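Budget planning for a second arm and hand
11 replies

Lorraine_Horrocks wrote:
Our department must submit its equipment request by August. The current proposal is a second hand from Cerkard at 3278 per unit, with the service plan included. I would welcome comments from members who have purchased one.

T_Ignacio wrote:
I would advise against the service plan. We paid for it for nine months and made no claim. Spare fingers and cables should have their own budget line.

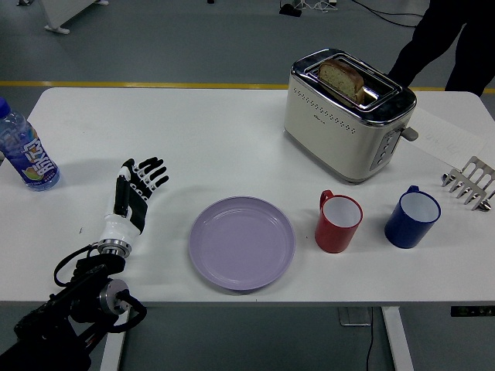
Breakfast table setup, with toaster, plate and two mugs.
3 shares

G_Malabanan wrote:
I respectfully disagree with the previous reply. Our repairs at Isstead took almost 140 days without a plan – a full term of work was lost.

Lorraine_Horrocks wrote:
Thank you both. I shall request a quotation with and without the plan, and list spare parts separately. Does Cerkard accept purchase orders?

T_Ignacio wrote:
Yes, on written request.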